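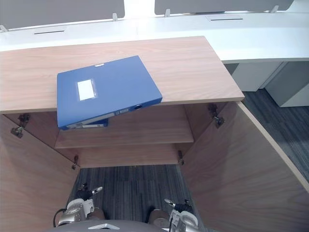
Office robot budget: we're buying one, maybe two

Print | E-mail this story
14/11/2022 | 1 min read

So we finally talked money on Monday, and I came out of it pretty cheerful! The records office at Iltard wants robot help with its filing (file boxes in and out of cabinets, mostly), and Fatima Fashola has been pricing it since July. Her plan is to rent one two-armed unit from Visavden for 300 hours, then decide on buying.

The part I hadn't thought about at all was the small stuff. Spare grips, rubber parts, cables, a service visit – it all gets its own budget line now, and Fatima wants that line settled before anybody signs for the big machine. Fine by me.

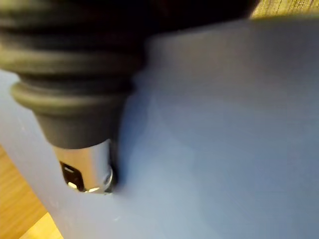 Máté Vida would rather skip the rental and order outright, and he told the meeting that paying by the hour only puts off a bill we'll get anyway. Fair point, but I'm with Fatima on this one. We have 454 boxes to get through and I'd like to see how the first 70 go.

Quotes from Skoloston are still coming in, so more when I have it.

Contact the newsletter desk | © Iltard | Back to top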